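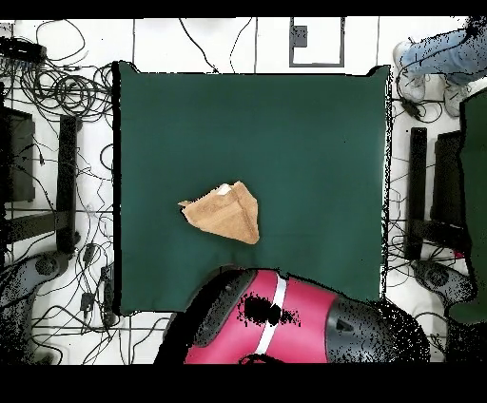
*Green cloth and tan towel on the floor tiles.*

# Forkus two-burner stove for the campervan, after one year

We bought the Forkus stove in January, before our first long trip with the van. Now it is Dec 10, 2022 and it has been with us for 113 nights, so I think I can write something useful about it. I paid the full price in a shop and I have no connection with the company.

Our van is an old Kjærgaard conversion with a small kitchen at the back door. The stove that was built in had a flame which went out when somebody opened the side window. I looked for a loose stove that can stand on the worktop and also go outside on the folding table. My neighbour at the campsite in Surnasell, Hjalti Thorlacius, had a Forkus and let me boil a kettle on it. The next week I ordered mine.

## Cooking

The left burner is strong. One litre of cold water boils in 6 minutes with the lid on, if there is no wind. The right burner is weaker and this is on purpose, the manual calls it the simmer side. I make rice there, and porridge, and it does not burn at the bottom if I stir sometimes. On the left side I would not try porridge again.

A big pan and a big pot do not fit together. My frying pan is 28 cm and when it is in place I can only put the small coffee pot next to it. The shop page shows two large pots side by side, but they must hang over the edges a little. For two persons this is no problem. When Elínborg and Gunhild Nørgaard travelled with us in the summer we had to cook in two rounds, first the potatoes and then the fish.

## Wind

The lid stands up behind the burners and there are two side wings that you fold out. In normal wind it works well. On the coast we had one evening with very strong gusts and the flame on the simmer side went out again and again, so we ate bread. The left wing has also become loose in its hinge. I bent the small metal tongue back with pliers and it has held until now.

## Cleaning

The grid comes off in one piece and I wash it in the normal sink. Under the burners there is a tray, but it is fixed with four screws and you cannot take it out quickly. Milk that boils over goes exactly there. I use a toothbrush and warm water with a little vinegar. The paint around the left burner has turned brown and I don't think it will come off any more.

## Gas and noise

With the hose and the regulator in the box I could connect our normal bottle at once. Please check which bottle is sold in the country where you go, we needed an adapter in two places. It was not expensive, but the first shop did not have it.

The ignition button clicked well until September. After this it needs three or four tries in damp weather and I keep a lighter in the drawer.

## Compared with the Genska

Paloma Quintanilla from our travel group has the Genska, which costs 14 euros more. I used it for one weekend. It is lighter and the tray slides out, and for that I am a bit jealous. But the legs are thin and it moved when I stirred a heavy pot. The Forkus stands still.

## Would I buy it again?

Yes, for the price. If you cook a lot of soup and milk dishes, take the Genska – you will be happy about the tray. If you fry and boil water most of the time, the Forkus is enough.

I wrote to Forkus about the loose wing and they offered me a new lid for free, only the postage I had to pay. It has not arrived yet.

Lovisa Lindholm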